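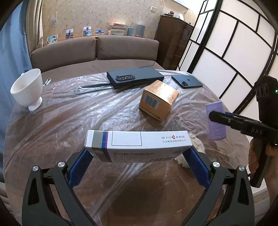 Fixing a slipping grip on hand-held grippers

If you record tidying-up tasks with a pair of hand-held grippers, sooner or later something will slide out of the jaws. Ours started in June and it drove us up the wall until we worked out what was going on. The good news is that it's a lovely little fault to chase, and you can do the whole thing at a living-room table!

Our set of recordings (we call it Plimetti) had reached 2,541 pick-and-place clips when the Vovus checking script flagged 34 of them as drops. Nearly all were smooth cartons. Soft things like cloths were fine, which was our first clue.

What you need

A lint-free cloth, plain water, a small screwdriver that fits the pivot screws, and a few household objects. Mix your shapes: a flat-sided box, something round, something squashy.

Step 1. Stop and note the object

Don't carry on recording and hope. Write down what fell, which hand was holding it and how far the trigger was pulled.

Step 2. Clean the finger pads

Wipe both pads with the damp cloth, get right into any ribs, and let them dry fully. Cardboard dust was most of our problem (you should have seen the cloth).

Step 3. Check the pivots

Open and close the jaws slowly with nothing in them. Both sides should move together. If one lags, look for a pivot screw that has worked loose and nip it up gently. Too tight and the jaw goes stiff, so try the trigger after each small turn. Keep your other hand's fingers well away from the linkage while you do it – it pinches, as two of us in the Allham group can confirm.

Step 4. Test again, low down

Start with the box, squeezed by its sides and lifted just clear of the table. Hold it there, then tilt it a little each way. Do this 3 times per gripper before moving on to ridged or rounded things.
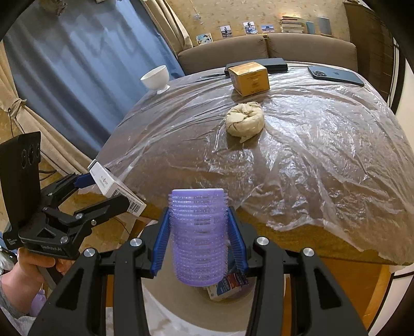
Gripping a stack of hair rollers over the bin, with a carton in the second gripper.

Step 5. Try both hands together

Each gripper may behave perfectly alone and still let go when you're watching the other one. Your trigger finger relaxes without you noticing! Carry one object to the bin while the other hand simply holds, then swap.

If it still slips

Swap the pads between grippers. If the fault moves with them, the pads are worn and need replacing. If it stays put, go back to step 3. And leave the failed clips in a folder of their own, as the Toledo set-up does, so they don't get mixed in with the good ones.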